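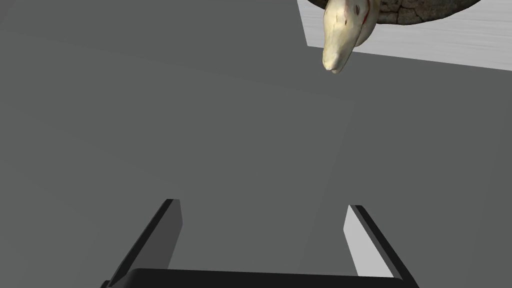
Household and Shop-Floor Automation: General Discussion
Thread: Are machines ready for ordinary chores? Comments requested before the February review

belus_facilities
Original poster

The Facilities Office at Belus is preparing guidance on whether member sites should set aside money for general-purpose manipulators in the coming budget year. The guidance will cover two categories of work: household chores in our residential units (tidying, opening cabinets, putting items away) and light shop-floor chores (bin sorting, wiping down benches, returning tools).

Floor scrubbers and fixed pick stations are already in service and are outside the scope of this thread. Our question concerns arms with simple two-finger grippers that would be expected to move from one small job to another during a shift.

Members with direct experience are asked to state what was attempted, whether it was done in simulation or on hardware, and how often a person had to step in. Vendor literature has been collected separately and need not be posted again.

mekik_line2
Member

Our site can report on the shop-floor portion. Mekik operated one arm at a tool return bench for a trial of 399 cycles. A cycle was defined as picking up one hand tool from the tray and placing it in its marked slot. A technician stepped in on 113 of them. Most of those were tools lying flat against the tray wall, where the fingers could not get under the handle.

Management considered the result acceptable for a night shift with one technician present. It would not be acceptable unattended. The tray has since been replaced with one that has a sloped insert, and we have not repeated the trial.

residential_ops_jerneo
Member

Jerneo appreciates the figures from Mekik but would caution against applying them to residential units. A tool tray is the same tray every night. A resident's living room is rearranged daily by the resident, and by the resident's grandchildren.

Our position is that household chores are at least one budget cycle away from being a reasonable expenditure. We had a demonstration unit for one afternoon. It put cups on a shelf. It did not manage a drawer with a recessed pull, and the demonstrator moved on to the cups again.

albers_sim_group
Member 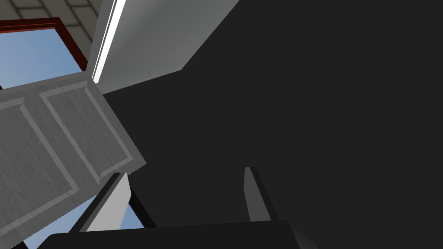 Cabinet and door work deserves separate treatment in the guidance, as it accounts for the largest share of our difficulties at Albers. All of our residential testing so far is in simulation. Opening a door is usually described as a grasping problem, and in our experience the greater part of it is a problem of knowing where the door is. From the gripper's side of the room, a paneled door may arrive as a tilted gray shape with a piece of window behind it and a dark surface taking up most of the remaining view. A person entering the same room would have no trouble saying which way was up. A control program has to work that out from the moldings and the line of the wall, and if it is mistaken the fingers close on nothing.

We ran 372 simulated approaches to household furniture last quarter. The program brought the gripper to a usable starting position in 269 of them. I would ask readers to note that this counts the approach alone. It says nothing about what would follow, which is to say pulling, lifting, or setting an item down without dropping it.

mekik_line2
Member

With respect to the previous post, I do not believe a simulated approach should appear in the same guidance as hardware cycles. Our 113 interventions were paid for in technician hours. A simulated miss costs nothing and is reset at once. If both figures are placed in one table, a budget reader will compare them, and the comparison will be unsound.

I would further question whether a rendered room prepares a program for a real one. Our tray collects oil and metal dust. I have yet to see a simulated tray that does.

albers_sim_group
Member

The objection to a single table is accepted. We would support separate tables with separate headings.

The second objection is accepted in part. Our rooms are clean and evenly lit, and we do not claim otherwise. They do, however, contain the kind of variety that residential_ops_jerneo has raised. There are doors, window casings, and pictures on walls, and there are ornaments of the sort residents keep, including a model turtle. A program that has been trained on bare tables tends to treat anything unexpected as the target.

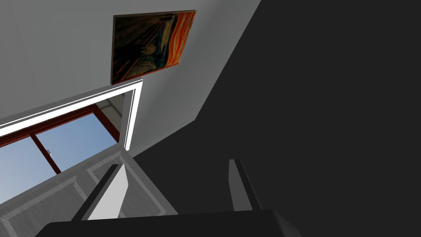 For that reason we score a wrong target as a separate failure from a missed grasp. The distinction matters to a facilities office. An arm that misses a cup may simply try again, while an arm that reaches for a resident's belongings in place of the cup will generate a complaint and possibly a claim. Sites evaluating hardware may wish to record the two separately from the first day, as we did not, and we had to go back through our early runs to sort them out.

residential_ops_jerneo
Member

That distinction is useful and Jerneo will adopt it. I would add a third entry for cases in which the machine stops and waits. Our staff found the waiting harder to manage than the errors. An error was visible from across the room. A stopped arm looked much like an arm that was thinking, and two staff members stood beside it for some time before the demonstrator restarted it.

I remain unpersuaded on the main question. Please record Jerneo as opposed to any residential purchase this year.

mekik_line2
Member

Mekik is in favor of a limited shop-floor allowance, restricted to benches with fixed trays and a named technician per shift. We have no view on residential units.

belus_facilities
Original poster

Thank you to all who replied. The draft will carry hardware and simulation results in separate tables, and will record missed grasps, wrong targets, and unexplained stops as separate columns. Residential units will be listed as "not recommended at present," with the Albers comments on doors and cabinets attached as a note.

One point is still open. The draft does not define what counts as stepping in. Mekik appears to have counted any physical contact by the technician — please confirm. If a verbal command or a press of the restart button was also counted, the wording will need to change before the draft is circulated.

mekik_line2
Member

Physical contact with the tool or the arm. Restarts were logged on a different sheet, which I will have to locate.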